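Every controller is a genius on a car park. Femke Van Loon and I tried 3 of them on the delivery robot in October, and the one with the finest brochure drove like a bishop.

Then we took them up a hill.

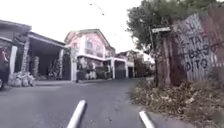
Uphill on patched asphalt, leaf litter to the right.

A road like this has no painted lines to flatter anyone. The Plurken, cheapest of the lot, held its side without fuss - the others wanted a meeting about it. Buyers should ask for the hill first.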